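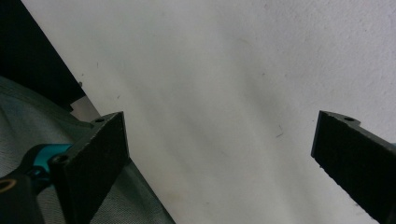

Penbridge puts gripper money back to November

Penbridge will wait until November before it decides how many hand-held grippers to buy for its training room, the firm said on September 13, 2026. The plan had been to order this summer.

Budget is the sticking point. Thirteen sets were asked for at £580 each. Finance has agreed to pay for the first two, the rest on hold. Spare finger pads not included, nor cables, and both will need a line of there own.

Two suppliers still in it, Filtmont and Bansal. Filtmont is cheaper up front. Bansal's quote comes to £1,887 for a starter pack with a year of repairs thrown in, and the team is said to prefer it. A third firm, Tarura, dropped out over delivery times.

For now the work carries on with what is there: a pair of grippers, one in each hand, over a white foam board on the floor with a metal frame round it. Small block jobs mostly.
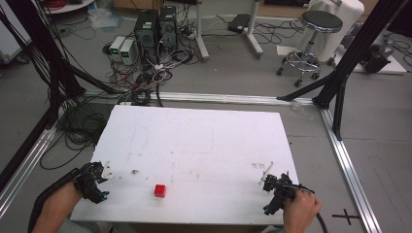 Floor space is the other worry. The building dates from 1985 and more sets would mean more sockets, so an electrician is due in to price that up before anyone signs anything. Staff have also asked for proper cable covers, which were left off the first list.

Robot arms are not in this round. Penbridge says it wants a full year of hand-held work done first, and will look at arms in next years budget.

Both quotes run out at the end of November.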